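4 Arbeitsplatte und Gasherd einrichten

Dieses Kapitel gilt für die Eckzeile »Degefa« mit heller Arbeitsplatte in Marmoroptik und freistehendem Gasherd. Die Montage der Unterschränke (Kapitel 3) muss abgeschlossen sein.

4.1 Arbeitsplatte einräumen

1. Platte mit einem feuchten Tuch und mildem Reiniger abwischen, danach trockenreiben. Keine Essig- oder Zitronenreiniger verwenden.

2. Schwere Teile wie den Mörser nach hinten an die Wand stellen. Beim Umsetzen anheben, nicht schieben.

3. Flaschen und Vorratsgläser in die hintere Reihe stellen. Öl und Essig gehören nicht direkt neben den Herd — ein Abstand von 55 cm zum nächsten Brenner reicht aus.

4. Den Behälter mit Kochlöffeln und Wendern an die innere Ecke stellen. Von dort ist er von beiden Schenkeln der Platte aus erreichbar.

5. Die Vorderkante als Arbeitsfläche frei halten, mindestens 50 cm in der Breite.

Hinweis: Verfärbungen durch Öl oder Kurkuma sofort aufnehmen. Nach einer Nacht lassen sie sich meist nur noch mit der Pflegepaste Erkeck entfernen.

4.2 Kabel und Steckdose

1. Nur die Wandsteckdose in der Ecke benutzen. Die Gesamtlast aller Geräte darf dort 1000 W nicht überschreiten.

2. Kabel auf der vom Herd abgewandten Seite führen.

3. Ladegeräte nach Gebrauch ausstecken.

Vorsicht: Kabel dürfen nicht über die Brennerroste geführt werden. Vor dem feuchten Wischen alle Stecker ziehen.

4.3 Gasherd

1. Roste auflegen und prüfen, ob sie wackelfrei sitzen.

2. Kleine Töpfe auf einen hinteren Brenner stellen. Den Stiel so drehen, dass er nicht über die Vorderkante ragt.

3. Geschirrtuch nur bei ausgeschaltetem Backofen über den Griff hängen.

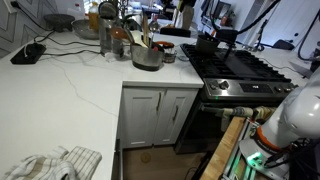
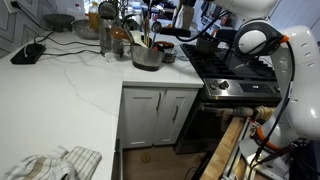

Eckzeile mit Herd, kleiner Topf hinten links

4.4 Pflege der Fronten

Griffe alle 2 Monate nachziehen, Schraubendreher PH2. Türen nebelfeucht abwischen — die Rillen der Füllungen mit einem weichen Pinsel ausbürsten. Ersatzgriffe führt Nonder unter der Bezeichnung »Data«. Rückfragen zur Montage beantwortet Selamawit Ejigu im Kundendienst, täglich ab 9 Uhr.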